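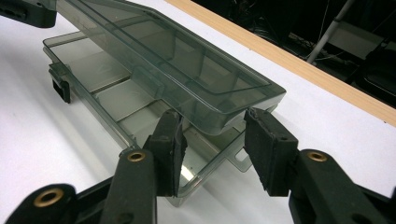
搬到赫尔姆(Hulme)这边以后,我又开始踢球了,踢的是女子业余联赛,位置还是老样子,左后卫。好几位朋友私信问我,三十好几的人,停了那么多年,怎么还敢回去跑九十分钟,我一条一条回实在回不过来,干脆在这里慢慢写一串,大家泡杯茶,当聊天看就好。先从最琐碎的说起吧,也就是我出门前收拾的那些小东西:备用鞋钉、扳手、发圈、创可贴、绑护腿板的胶带。以前我全部塞在一个袜子里,每次到了球场都要倒在草地上找,后来学乖了,用那种烟灰色半透明的分格盒,中间有一道长长的隔板,旁边再隔出小格,带翻盖的,不开盖也隐约看得见里面的格子。鞋钉放一边,胶带和创可贴放另一边,从此我再也没有因为找一颗钉子错过热身。

先交代一下背景。我小时候在老家踢过校队,高中最后一年打过一次市里的比赛,后来读书、上班、结婚,球鞋一放就是好多年。中间偶尔跟同事踢踢五人制,踢完聚餐,吃下去的比跑掉的多得多。真正重新回到十一人的大场,是来了赫尔姆以后。当时我在社区公告栏看到布里姆斯(Brimus)女足招人,上面写着“不限水平,会系鞋带就行”,我站在那里看了好一会儿,心想鞋带我是会系的。

第一次去试训,我紧张得提前四十分钟就到了,在停车场里坐着听歌,不敢下车。后来看见几个姑娘拎着球袋过去,有说有笑的,其中一个还穿着两只颜色不一样的袜子,我忽然就放松了,推开车门跟了上去。

试训的内容很简单,先慢跑,再传接球,最后分两边踢小场。我踢到第十分钟就觉得肺要烧起来了,可是脚下居然还记得!外脚背那一下垫传出去的时候,我自己都愣住了,好像身体里有个抽屉一直关着,里面的东西还在。教练在场边喊了一句“左边那位,别退那么深”,我心里特别高兴,因为这句话我十六岁的时候就天天听。

说说联赛吧。我们这个组一共10支球队,主客场各踢一遍,冬天最冷的那几周会停。水平参差不齐,有的队前锋以前是正经练过的,跑起来像一阵风,有的队跟我们一样,全靠嗓门和感情。布里姆斯上赛季排在中下游,这赛季的目标队长写在了群公告里,原话是“比上赛季高一名”。我很喜欢这个目标,踏实,够得着,周末踢完还睡得着觉。

很多人最关心体能,那我就多说几句。我没有请私教,也没有什么秘诀,就是按照队里发的表,先快走,再走跑结合,再慢慢加长。头三周我几乎每天都想放弃,上下楼梯要扶着栏杆,同事以为我受伤了,给我搬了把带扶手的椅子,我也没好意思解释,就那么坐了半个月。到第六周左右,有一天我绕着公园跑完一圈,发现还能跟遛狗的人打招呼,气都没断,那天晚上我给自己煮了一大碗面,加了两个蛋。

再说位置。左后卫这个位置,看球的人常常不太注意,踢好了没什么人提,踢漏一个,全场都知道。可是我真的喜欢。你站在那条边线上,整个球场都摊开在你眼前,什么时候该上、什么时候该收,全靠你跟前面那个左边锋之间的默契。我们的左边锋是个话特别少的姑娘,场下一整天说不了几句,场上只要回头看我一眼,我就知道她要往里切,边路留给我。这种感觉很难跟没踢过球的人讲明白,有点像跟老朋友合炒一盘菜,谁拿盐谁拿铲子,不用开口。

然后是十二月那场客场,我必须单独写一条。对手是莱基克斯(Lakix),组里排第二,主场的草皮又软又滑,风还特别大,门球开出来能自己往回飘。我们上半场就丢了一个,是我这边漏的,对方边锋一个变向,我重心全歪了,眼睁睁看着她把球倒到中间。中场休息的时候我低着头喝水,谁也不想看,结果门将走过来,用手套拍了拍我后脑勺,说下半场你就贴着她,后面有我。

下半场我真的就贴着她,贴到她后来回头跟我笑,说你不累吗,我说累啊,累死了。第82分钟,我们得了一个角球,按平时我是不上去的,留在中线看家,那天教练忽然挥手让我上,大概是看我个子还算高吧。球开得不好,又低又急,在人堆里弹了两下,弹到我膝盖上,就那么慢吞吞地滚进去了。是的,膝盖!我足球生涯在大场上的第一个联赛进球,是用左膝盖进的,过程一点也不潇洒,可是全队压在我身上的时候,我觉得它就是世界上最漂亮的球。

那场最后一比一。回来的车上大家把暖气开到最大,玻璃上全是雾,后排有人唱歌跑调跑得离谱,前排的人笑得直不起腰。我靠着窗户,腿一抽一抽地疼,手里攥着一个别人分给我的橘子,一直没舍得剥。我给我妈发了条语音,说妈我进球了,她过了好久才回,问的是:天这么冷,你穿秋裤了没有。

也说点不那么热血的。踢球是要花钱的,也花时间,我不想把它讲得像童话。会费、球衣、球鞋、来回的车费,加起来不算少,我专门记了一个小账,从报名到现在,光交通和装备就花了642块,这还没算踢完球大家一起吃的那些饭。要是预算紧,我的建议是鞋一定买合脚的,别的都可以凑合。球裤我穿的是五年前的,护腿板是队友退下来的,一样踢。

鞋这件事我踩过坑,多啰嗦一段。第一双我图便宜,又图好看,网上买的,比平时小了半码,想着撑一撑就大了。结果踢完两场,大脚趾的指甲黑了一整片,后来整个掉了,过程我就不细说了,怕有人正在吃饭。第二双我老老实实去店里试,穿着踢球的厚袜子试,下午去试,脚这时候会稍微胀一点。还有鞋钉,天然草软地和人造草真的不能用同一套,我在人造草上穿长钉扭过一次脚踝,不严重,可是歇了两周,天天在场边捡球。

热身也请大家别省。我年轻的时候跳两下就上场,现在可不敢了。小步跑、高抬腿、侧滑步、髋关节绕圈,一套做下来,额头微微出汗,这时候再碰球。踢完以后要是有力气,就慢走几圈,小腿和大腿后侧拉一拉。有旧伤或者哪里一直疼的,还是先去看医生,别在网上听我的,我只是一个左后卫。

有朋友问,队里都是年轻人吗,会不会融不进去。真不会。我们队最小的还在念书,最大的孩子都上中学了,孩子有时候还来给她当啦啦队,喊得比谁都凶。更衣室里聊的东西五花八门,房租、面试、孩子发烧、哪家超市的鸡胸肉打折,聊着聊着鞋就穿好了。我刚来那阵子话也少,怕说错什么,后来发现只要训练完帮忙收一次标志盘,大家就都认识你了。

还有人问输球了怎么办。我们输过不少,最惨的一场是零比6,对手是雷内斯(Rerness),人家从头到尾传得行云流水,我们像在旁边散步的游客。终场哨响我还挺想哭的,可是她们队长过来跟我们每个人握手,说你们后防线很硬,下半场她们很难受。我到现在也不知道她是不是客气,反正我信了,回家路上脚步都轻了一点。下一轮我们就赢了,一比零,踢得很难看,赢得很高兴。

这几个月下来,我身上最大的变化倒不是瘦了(体重几乎没变,只是裤腰松了一点点),是我又有了一件盼着的事。以前一到周末我就躺着刷手机,刷到天黑,心里空落落的。现在比赛前一晚我会把球袋收拾好放在门口,水壶装满,袜子卷成两个小球,睡觉前再去看一眼,像小学生春游似的。先生笑我,说你对球袋比对我还上心,我说那你也来踢呀,他就不说话了。

最后说说春天的安排,有想来看球的朋友可以留意。冬歇之后我们还剩下半程,主场都在赫尔姆社区球场,停车要早一点到,晚了只能停到坡下面去,走上来挺喘的。场边有小卖部,热茶不错,香肠卷看运气。观众席就是两排长凳,建议自带垫子,冬天那个凉是会往骨头里钻的。不用买票,带嗓子就行。

要是你也住在附近,也想踢,哪怕十几年没碰过球,欢迎来试训,什么位置都缺,尤其缺门将和右后卫(右后卫快来吧,我们现在的右后卫其实是个前锋,她每场都忍不住往前跑,跑过去就不回来了)。不用买新装备,先穿着旧鞋来跑一跑,喜欢了再说。

写到这里手机都发烫了,本来只想回答一下“怎么敢回去踢”,结果连香肠卷都写进来了,大家多包涵。评论里的问题我晚上慢慢看,训练计划那张表我问过教练了,可以分享,回头我整理一下再贴上来。我先去把球鞋上的泥刷了,放了两天,已经硬得像水泥一样。

2022年1月7日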